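Search this book
Type a word and press Enter

Chapter 6
Bowls, Plates and the Table

Shares 12 Comments 3

Before a meal there is a table, and before the table is ready somebody has to choose what will stand on it. This chapter is about the dishes we use at home: how they are shaped, what they are made of, how we put them together, and how we keep them. The earlier chapters dealt with the stove, the sink and the cupboards. Now we come to the objects that pass through the hands most often in a day.

After you study this chapter, you should be able to name the main parts of a bowl and a plate, to tell the common materials apart by looking and touching, and to stack and store mixed dishes without damage. You should also be able to prepare a simple table cloth and place a small group of dishes on it.

6.1 The parts of a dish

Many students know the words "bowl" and "plate" but do not know the words for their parts. We need these words, so please learn them first.

The rim is the upper or outer edge. It may be thin, or it may be rolled, which means that the material is bent over at the edge. A rolled rim is stiff and more comfortable to hold. The wall is the side of a bowl. On metal bowls we often find a band, a line that goes around the wall a little under the rim. The foot is the ring or small base on which a bowl stands. A narrow foot lifts the bowl and gives it a light look, but a bowl with a narrow foot tips more easily than a bowl with a wide base.

On a plate we speak of the well, which is the middle part where the food lies, and again of the rim. The decoration, if there is one, is usually put on the rim, so that food does not cover it. When you want to find out which set a plate belongs to, look at the rim before anything else.

6.2 Three kinds of material

In this book we treat three families of dishes: metal, ceramic and glass. Wood will be treated in Chapter 9 together with cutting boards.

Stainless steel is strong and does not break when it falls. It can be brushed, with very fine lines on the surface, or polished until it shines like a mirror. Both finishes show finger marks, the polished one more. Some metal bowls are colored on the outside only. The color layer should be washed with a soft sponge. Steel wool must never be used on it.

Ceramic dishes are made of clay and covered with a glaze. The glaze may have one color outside and another inside. A white inside is popular because it shows clearly if the bowl is clean. Ceramic is heavier than it looks, and the edge is its weak place. A small chip on the rim can cut the lip, and a chipped dish should be taken out of use.

Glass is easy to clean and does not keep the smell of food. It should not go from the refrigerator directly into hot water.

The shop catalog of Montecinos, printed in 1912 and kept today in the household museum in Zarescombe, offered nearly 3349 separate items for the kitchen and table. A modern family needs only a small part of this. What has remained the same is the mixture. In most homes the dishes come from different years and different shops, and they must live together on the same shelf.

6.3 Mixed dishes on one table

Students sometimes believe that a good table must have a matching set. This is a matter of taste, and the habit is younger in many places than we think. The house inventory of the Traddale inn from 1840, for instance, lists pewter, brown clay and painted plates in the same line, and all of them were carried to the same dining room.

When dishes do not match, there are simple ways to make them look well together. One is to use a plain cloth in a quiet color. Another is to put the dishes into groups by shape: bowls with bowls, plates with plates. If two plates have different flowers on their rims, they can still be placed together when both are white in the main part.

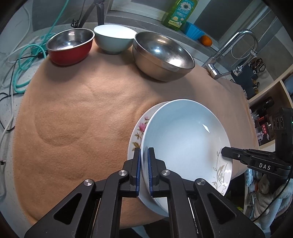 Fig. 6.1 Metal and ceramic bowls with two decorated plates on a tan cloth.

Look at the rims of the two plates in Fig. 6.1. The lower one carries a pink blossom with leaves, and the upper one has a grey and beige pattern of leaves and vines. The upper plate is also shifted to the right, which leaves part of the lower one open to view. For storage we do not recommend this position. A plate should rest in the center of the plate below it, otherwise the weight goes to one side and the stack can slide.

6.4 How to stack and store

Sort the dishes by size before you put them away. The largest plate goes at the bottom. Between plates with painted rims lay a piece of soft paper or thin cloth, for example the round Flaro sheets which are used in our practice kitchen. Do not push one plate over another. Lift it.

Bowls of different materials should stand side by side when there is enough space. If you must put one into another, the metal bowl goes outside and the ceramic bowl inside, with a cloth between them. A glass bowl should never be pressed into a metal one, as it may become stuck.

Practice work

1. Take three bowls from your own kitchen. Write down the material, the kind of rim and the kind of foot of each.
2. Choose two plates from different sets and place them on a plain cloth. Try another cloth and compare.
3. Check every rim with a dry finger, slowly. Put chipped dishes aside.

Words for this chapter: rim, wall, band, foot, well, glaze, chip, stack.

The next section explains washing and drying, and begins with the temperature of the water.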